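发件人：廖文乐
收件人：sandine-编务 列表
日期：2024年8月28日 星期三
主题：Re: [sandine-编务] 周日营业那篇，以及选举前的评论怎么登

各位好：

美娟的信我看了两遍，下面分段回。原信我删掉了关于聚餐的部分，其余照引。有几处我跟她意见一致，就写得短；不一致的地方写得长一些，请大家有空看完再回，不急着今晚表态。

先把事情的前后交代一遍，因为列表上有几位是四月以后才加入的，没赶上前面的讨论。

四月份，Nokent 镇议会把“商店周日营业”的提案排进了议程。我们登了柯宝珠的一篇评论，题目是《礼拜天留给谁》，主张维持现行规定，周日上午不开店。文章登出来以后，留言有 40 条，是博客从旧服务器搬到 Skevero 以后最多的一次。留言里吵得最厉害的其实跟营业时间没多大关系，一半在争教会该不该对镇上的规定说话，另一半在争宝珠有没有把她在堂区服务这件事讲清楚。她在文末写了一句“作者为本镇居民”，没有写堂区。

后来郭乐瑶写了一篇反方的，主张放开。乐瑶的姐姐在主街上开店，她在文章第一段就写了。两篇文章都没有事实上的大错，只是宝珠那篇里把提案的表决日期写早了一个星期，后来我们改了，改的时候没有注明。美娟这次来信，起因就是有读者把旧页面存了下来，拿来问我们为什么偷偷改字。

下面是引文和我的回复。

罗美娟 写道：

> 读者的信我转给大家了。他说的是事实，我们确实改了，也确实没写。
> 我不觉得有人想瞒什么，当时是我看到日期不对，顺手登录后台改掉的，
> 前后不到一分钟。但从外面看，读者分不出“顺手”和“偷偷”。
> 我提议从今天起，凡是已经登出的文章，改动任何一个字，
> 都要在文末加一条更正，写明改了什么、哪天改的、谁改的。

前一半我同意。日期那处应该补一条更正，今天就可以补，措辞我建议直接写：“本文最初把表决日期写早了一个星期，已改正。”不用道歉，也不用解释是怎么发现的。

后一半我不太同意“任何一个字”。我们每篇登出来以后都会改标点，Henk 的文章更是如此，他的中文稿是先用荷兰文写再自己译的，登出以后还会有“的”“地”要调。如果每动一个逗号都要在文末加一行，过两个月文末会比正文长，真正要紧的更正反而埋在里面。我的建议是分成两类：

凡是涉及人名、日期、数字、引语、地点，以及作者的结论本身，改了必须注明。
错别字、标点、断行、链接失效，改了不注明，但在后台的备注栏里留一笔，谁改的，改了哪里。

后台备注栏 Skevero 是有的，在编辑页面最下面，默认折叠着，点开就能写。以前没有人用。备注外面看不到，但读者问起来我们查得到，可以据实回答。

还有一种介于中间的情况：句子没有错，但读者普遍看错了意思，作者想改写得明白一点。这种我倾向于也注明。因为读者留言是针对旧句子写的，句子一换，下面的留言就显得莫名其妙，对留言的人不公平。

> 更正由谁来写，也要定下来。我觉得不应该由作者自己写，
> 作者总想解释。应该由当周值班的人写，作者只看一眼。

同意。值班的人写，作者看过，一天之内没有回音就照登。宝珠，这一条请你不要觉得是冲着你来的，我自己去年那篇讲停车费的文章如果按这个标准，也该补一条，我把“每月”写成了“每季”，留言里有人指出来，我在留言里回了一句“谢谢指正”，正文到现在都没改。我这周一起补。

> 第二件事是作者身份。我知道大家上次讨论过，没有结论。
> 我的看法是：写政治、写宗教的文章，作者跟文中所说的事情有什么关系，
> 必须写在第一段。不能放文末，更不能不写。
> 乐瑶那篇就做得很好，读者骂她的观点，但没有人骂她藏着。

这一条我想多说几句。

原则上我赞成公开。我们是一份写意见的博客，读者来看的就是谁在想什么、为什么这么想，“谁”是很重要的一部分。一个人在堂区服务，对周日有感情，这不丢人，写出来文章只会更有力。宝珠那篇的第三段讲她父亲那一辈礼拜天早上怎么过，如果前面交代过她在堂区做事，这一段读起来会更顺。

我有疑问的是“必须写在第一段”和“有什么关系”。

先说第一段。Henk 的文章开头从来都是讲一件小事，讲到第四段才进正题，你要他在第一段写“本人系某某协会会员”，文章就没法看了。我建议固定一个位置，放在标题下面、正文上面，用一行小字，格式统一，比如“作者在圣堂区担任读经员”或者“作者的姐姐在主街经营一家文具店”。作者写正文的时候就不用操心这件事，值班的人负责检查这一行有没有。乐瑶已经写在正文里的就不动了。

再说“有什么关系”。这个词太宽。镇上就这么大，谁跟谁没有关系？我跟镇议会里的一位议员是小学同学，毕业以后没有说过几句话，这算不算？宝珠每个礼拜天去礼拜，只是去，不担任任何职务，算不算？如果光是去礼拜都要写，那么不去的人写这个题目，是不是也要写“作者不去礼拜”？我觉得信仰本身不应该强制公开，愿意写的自己写。担任职务、领薪水、有生意往来、直系亲属有生意往来，这几样要写。党派也是这样，投票给谁是个人的事，不问；是党员、在竞选班子里帮忙，要写。

这条线划在哪里可以再商量，但我希望能划出一条来，值班的人照着看就行，不要每次都去问作者“你还有没有别的没说”。那样问下去，愿意写稿的人会越来越少。
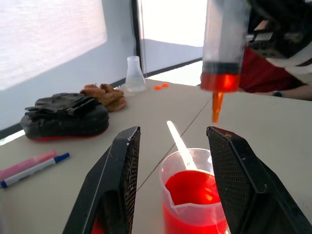 量杯里的红色液体，杯中斜放着一根白色搅拌棒。

> 第三，选举。今年秋天镇上要改选，已经有两位候选人的团队来问能不能登他们的文章。
> 我的意见是一律不登。我们没有能力核对他们说的每一句话，
> 登了这位不登那位又是麻烦。Baldursdóttir 书店的老板娘也跟我说，
> 她在我们页面上放广告，是因为我们不替谁拉票。

广告的事先放在一边，我后面再回。

一律不登，我不赞成。理由是：候选人要做什么、为什么这么做，恰恰是我们的读者最想知道的。镇上没有别的中文的地方会登这些。读荷兰文和英文有困难的老人家，往年都是靠家里年轻人转述，转述的人自己有倾向，转出来就变了样。我们不登，他们就少一个直接看到原话的机会。

我的想法是登，但是登得呆板一点。所有候选人同一套题目，同一个字数，同一天登出，次序抽签。题目由我们拟，不由他们拟。每位候选人回答的字数上限一样，译文由我们找人译，译完请他们的团队确认。答非所问的也照登，不加评语。不回信的，在他名字下面写“截至登出时未收到答复”，其他什么都不写。

这样做，我们自己人写的评论要跟候选人的答复分开放，两边不能在同一页上互相链接，首页上也不要摆在一起。评论栏里支持谁、反对谁，作者自己负责，照前面说的那一行小字交代清楚。编务名义不推荐任何人，这个我跟美娟一样，一直都是这个态度。

题目我先试拟了 4 道，大家看看合不合适：

周日营业的规定，你主张维持、放开还是部分放开，理由是什么。
镇议会的会议记录目前只有荷兰文，你是否支持提供其他语言的摘要，经费从哪里出。
主街改单行道以后，公交站往北移了，你认为应不应该移回来。
你认为宗教团体使用镇属场地，收费标准应当跟其他团体一样还是不一样。

第四道我自己也犹豫。它问得直接，容易引起留言区吵架，但这件事镇议会下一届一定会碰到，不问的话等于替他们省了麻烦。请乐瑶和宝珠都看看措辞，你们两位立场相反，你们都觉得问法公道，那就是公道的。

> 还有留言区。宝珠那篇下面有几条说得很难听，有一条讲到她的家人。
> 我当时删了那一条，结果被说成是“教会让删的”。
> 选举期间只会更厉害，我建议选举前把留言区整个关掉。

删那一条是对的。讲家人的、讲长相的、讲人家是哪里来的，都删，不用开会。

但是我不希望把留言区整个关掉。留言里固然有难听的，也有写得很认真的。主街那位修鞋的师傅写了长长的一段，讲他年轻时候周日开门是什么光景，我觉得比我们登的两篇正文都好，我还想过请他写成一篇。关了留言，这样的东西就没有地方来了。

我建议选举前后改成先审后登。Skevero 有这个设置，勾上以后留言要值班的人点一下才出来。工作量会大一些，所以值班要改成 2 个人一班，一个看白天，一个看晚上，谁看到谁处理，拿不准的先放着，等另一个人也看过再定。删掉的留言不要真的删，移到“未登”那一栏，留着原文，以后有人来问我们删了什么，有据可查。

另外要在留言框上面写清楚什么样的不登。现在那里只有一句“请文明留言”，等于没说。我写了一个草稿：

对文章观点有什么不同意，请尽管写。讲到作者或者其他留言者的家人、籍贯、外貌、健康的，不登。没有根据地说某人违法的，不登。广告不登。同一段话反复贴的，只登第一次。其余都登，包括骂本刊的。

有更好的写法请直接改，我不坚持措辞。

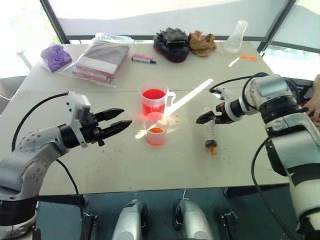
留言者用不用真名，上次也争过。我的意见没有变，不强制。我们自己写文章的都署真名，这是应当的，文章是我们自己要登的。留言的人情况不一样，有的在镇公所上班，有的孩子就在议员太太教的那个班上，要他们署真名就等于请他们不要说话。但是同一个人请用同一个名字，换来换去自己给自己叫好的，看到了就提醒一次，再有就不登。Skevero 后台看得到是不是同一个信箱，值班的人心里有数就可以，不要在外面讲出来。

> 最后是字数。Henk 上个月那篇讲市政预算的，我数了一下，
> 比我们平时的文章长一倍还多。读者跟我说看不完。
> 能不能定一个上限？

可以，定 4000 字。我查了一下以前登过的文章，绝大多数都在这个数以内，超过的主要是 Henk 和我。超过的拆成上下两篇，隔一个星期登。候选人的答复不受这个限制，他们另有字数，等题目定了再议。

Henk 那篇预算我倒想替他说一句。那篇是长，可是镇上的预算书他是从头看到尾的，里面每个数字都注明了页码，有一位读者来信说他拿着文章去镇公所问，窗口的人当场翻到那一页给他看。这种文章拆开登没有关系，删短就可惜了。Henk，如果你愿意，把那篇里讲排水沟的一节单独抽出来再登一次也好，那一节夹在中间，很多人没看到。

下面是广告的事。

Baldursdóttir 书店的广告在侧栏放了很久了，费用一直够付 Skevero 的年费，还剩一点。我感谢她们，也理解老板娘的顾虑。但是美娟，我对信里那句话有一点不放心。她放不放广告是她的自由，我们登什么是我们的事，这两件事最好不要放在同一段话里讨论，连私下聊天也最好不要。今天她说喜欢我们不拉票，我们听着高兴；哪天有别的商家说不喜欢我们登某一篇，我们听不听？我建议广告的来往统一由一个人经手，这个人不排文章，也不值班审留言。目前乐瑶不值班，可不可以请乐瑶接？但乐瑶的姐姐开店，如果她姐姐哪天也想登广告，那一笔就换人经手。乐瑶你考虑一下，不方便直说。

还有，选举期间候选人的广告一律不收。这一点上我跟美娟原来的“一律不登”是一样的，只是范围限于花钱的。上次 Nokent 镇改选的时候，有一位候选人的朋友来问能不能买侧栏，当时我们没有规矩，是我口头推掉的，推得很尴尬，到现在路上碰见还有点不自在。有了规矩就好推了。

顺便回一下宝珠私下问我的问题，她同意我拿到列表上说。她问的是，那篇文章现在要不要撤下来，或者她另写一篇说明。

我的意见是都不用。文章立得住，观点有人不同意，这很正常，我自己就不全同意。我觉得周日上午不开店可以，下午也不让开就没有道理了，邻镇下午早就开了，大家还是开车过去买，钱花在别人那里。但这是我的意见，宝珠有宝珠的意见，写意见的地方本来就要容得下这些。补上日期的更正，标题下面补一行堂区的小字，就可以了。如果宝珠想写第二篇，谈谈留言里修鞋师傅说的那些，我很想看，那就当一篇新文章来写，不要写成答辩。

把上面说的归拢一下，需要大家表态的有这么几件，回信时请写明同意、不同意或者要改：

更正分两类，要紧的注明，标点错字只记后台备注。更正由值班的人写。
标题下加一行作者身份，范围限于职务、薪水、生意往来、直系亲属的生意往来、党员或竞选班子成员。信仰和投票意向不问。
候选人答复同题、同字数、同日登出，次序抽签，编务不作推荐。
选举期间留言先审后登，每班两人，不登的留言保留原文。
单篇上限照上面说的数，超过的分两次登。
广告由不排稿、不值班的人经手，竞选广告不收。

表态到下周末为止，没有回信的算弃权，不算同意。上次讨论标题字号的时候把没回信的算成同意，后来有人不高兴，这次不那样做了。

如果都通过，我来写成一页，挂在博客的“关于本刊”下面，让读者也看得到。那一页目前还是 Sandine 刚开张时写的，里面说我们每周登三篇，早就做不到了，一起改掉。

两件杂事。一是旧服务器上还有一批早年的文章没有搬过来，主要是图片路径断了，文字都在。我手上有备份，谁有时间帮忙一篇篇对，请单独写信给我，不要回到列表上。二是列表的回信设置，现在按“回复”默认发给全体，上个月有人把一封给家人的信发到了列表上，请大家发之前看一眼收件人。这个设置我可以改，但改了以后讨论容易断，先不动。

那位存下旧页面的读者，我今天会回信给他，谢谢他来问，告诉他更正已经补上，其余的规矩还在商量，定下来会登出。信的草稿在下面，有意见请今晚以前告诉我，没有的话我就寄了。

“您好。您说得对，文中的表决日期登出后改过，我们当时没有注明，现在已在文末补上更正。编务正在讨论今后更正如何处理，有了结果会登在‘关于本刊’一页。您存下的旧页面如果还有其他与现在不同的地方，也请告诉我们，我们会一一核对。”

廖文乐

--
sandine-编务 列表
退订请向列表管理地址发一封空白邮件，主题写“退订”
列表存档仅成员可见，转发前请征得原作者同意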